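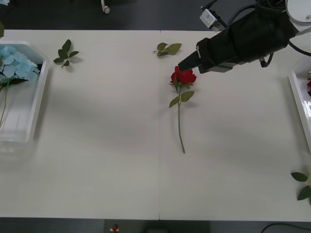
Gruvel さんの書き込み:
> 差止めの仮命令が出てから、裁判所は一度も本案の審理を開いていません。それなのに市は、命令がもう効力を失ったように振る舞っています。集会の届出を受け付けない窓口もまだあります。これは放置してよい問題でしょうか。誰か、記録を実際に読んだ人はいますか。

Gruvel さん、皆さん、こんにちは。Belmiro Valente です。日本語は私の母語ではありませんので、おかしな表現がありましたらお許しください。

記録は、先週の木曜日に裁判所の閲覧室で読みました。全部で600ページあり、私が読めたのはそのうち仮命令に関係する部分だけです。ですから、以下は途中の報告としてお読みください。

まず、仮命令はまだ有効だと私は理解しています。命令の本文には「本案の判断があるまで」と書かれており、期限の日付はありません。市の代理人は、Kesthorpe 地区の条例が改正されたので命令の対象がなくなった、と主張しています。しかし、改正されたのは届出の様式に関する条文だけで、集会の場所を制限する条文は前と同じ文言のまま残っています。二つを並べて読みましたが、句読点の位置まで同じでした。

次に、審理が開かれない理由についてです。記録には、市に答弁書の提出を求める通知が3回入っています。1回目と2回目には、返事の期限を延ばしてほしいという短い書面が付いています。3回目の通知のあとには何も綴じられていません。提出されなかったのか、まだ綴じられていないだけなのか、私には判断できませんでした。係の方に尋ねましたが、記録にあるものがすべてです、というお答えでした。

Gruvel さんが書かれた窓口の件は、少し分けて考えたほうがよいと思います。私の知るかぎり、届出を断られたのは Falcão 広場と Juvano 通りの二か所です。広場のほうは工事を理由に断られたそうで、これが本当なら仮命令の違反とは言いにくいかもしれません。通りのほうは、担当者が条例の番号を口頭で挙げて断ったと聞いています。その番号が差し止められた条文のものであれば、問題ははっきりします。ただし私は又聞きですので、断られたご本人に、日時と言われた言葉を書面にしていただく必要があります。
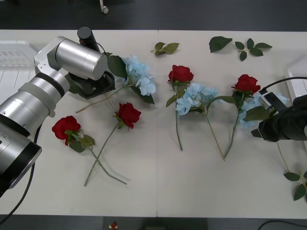

作業台の上の造花

期日の指定を求める申立てについて、私の案は次のとおりです。

1. 仮命令の効力が続いていることの確認を、最初に求める。
2. 答弁書の最後の期限を決めてもらう。期限は送達から30日とする。
3. 期限までに提出がない場合は、提出がないまま審理を進めるように求める。

3番目については、前の議論で「強すぎる」というご意見がありました。お気持ちは分かりますが、裁判所が認めるかどうかは別として、書いておく価値はあると私は考えます。書かなければ、また延期の書面が一通出て終わるのではないかと心配しています。

それから、前のメールで私は「仮処分」と書きましたが、「仮命令」の間違いでした。訂正いたします。辞書では似た説明になっていたので、混同してしまいました。

申立書の下書きは、12月の集まりの前にこのリストへ送ります。条文の引用に誤りがないか、法律の仕事をされている方に見ていただけると大変助かります。閲覧室は午後4時に受付が終わりますので、ご自分で記録を読まれる方はお気をつけください。複写の申請は別の階です。

どうぞよろしくお願いいたします。

Belmiro Valente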